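Last revised: 02/05/2022
Maintained by: Plirneston Household Textiles Archive
Contact: Tainá Coutinho, records; Grigoris Lazaridis, cataloging

# Vidport Table Linen Survey

The survey records tablecloths, runners and napkins in everyday use in homes in the Vidport district. It holds 522 entries gathered over two collection periods, the first of which began in January. Each entry describes one item of linen, with its printed or woven pattern, its measurements and a short statement from the household.

## Contents

- `entries.csv` — one row per item
- `motifs.csv` — the controlled list of pattern terms
- `households.csv` — household codes and room types, with names removed
- `notes/` — free-text statements, in the language in which they were given

## Pattern terms

Motifs are recorded in the order of their prominence. Where a geometric ground carries a second, lighter design, both terms are entered and the ground is listed first. Outlined and filled shapes have separate terms. The Brandão list, used in earlier surveys by the Archive, did not make this distinction, and its codes should not be merged with the present ones without review.
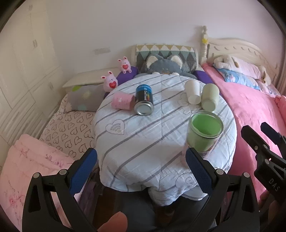
*Round table, white cloth. Ground: diagonal stripe, gray. Secondary: heart, outlined; swirl.*

Room type refers to the room in which the item was in use at the time of the visit — it does not record where the item is stored. Bedrooms and hallways are included on the same terms as kitchens and dining rooms.

## Measurements

All lengths are in centimeters. Round cloths have a single diameter in the `width` column, and `length` is left blank. Items smaller than 30 cm on the longer side were not recorded, with the exception of napkins belonging to a set.

## Known limitations

1. Fiber content was reported by the household and has not been tested.
2. In 12 entries the date of purchase is given only as a decade.
3. Four households withdrew their statements. The corresponding rows remain, with the `note_id` field empty.

## Use and citation

The files may be used for teaching and research. Please cite the survey by its full title and the revision date given at the head of this file. Corrections should be sent to the records office with the entry number. Files exported from Fludik, the Archive's former catalog system, use an older column order and are no longer supported.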